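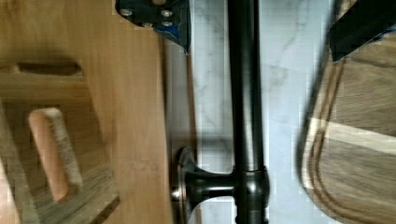
Shared Workshop in Estdale Builds Its Own Kitchen Robot Arm

Members of the Grutero workshop in Estdale are putting together a two-fingered robot arm meant for small jobs in a home kitchen, and they have started trying it out among real fittings.

The arm, which the group calls Tistari, is the work of Bleddyn Meredith, a retired machinist, and Fotis Xenos, who repairs appliances for a living. They began in May with a set of secondhand motors and a bench at the back of the shop. Most of the metal parts were cut on site. The gripper has black metal plates, held on with silver bolts so that they can be swapped in a few minutes, and a small camera sits at the wrist.

Tests have moved to a tiled wall with a black pipe bar running down it, between a wooden panel with slots cut into it and a wooden cutting board with a juice groove. A short dowel sits in the lower slot of the panel. Xenos said he wanted the arm to work close to things that are hard to reach around.

"On the bench it had all the room in the world," he said. "In a kitchen there is always a pipe or a shelf next to the thing you want."

The two men have set themselves a list of 20 tasks, including picking up a spoon, turning a cutting board over and hanging up a towel. Each task has to be done five times in a row before it is crossed off. Meredith keeps the results in a notebook by the door, along with the settings used for each run.

Parts have cost $150 so far, paid for out of the workshop's materials fund. The largest single expense was a power supply, bought after the first one failed during an evening session. The software runs on an old laptop that Xenos brought from home.

Speed is still a problem. The arm takes 96 seconds to pick up a spoon and put it down in a tray, and it has to stop and look again if the spoon moves. Meredith said a new wrist joint should help. He plans to machine it once the lathe is free.

Grutero shares its building with Chamoun, a furniture repair business, and the two use the same dust collector and loading door. The workshop is open to members in the evening, and visitors may watch the arm being tested if they sign in at the front desk. Drawings for the gripper plates are kept in a binder at the bench, and members are welcome to copy them. Work on the wrist joint is next, followed by a cover for the cables.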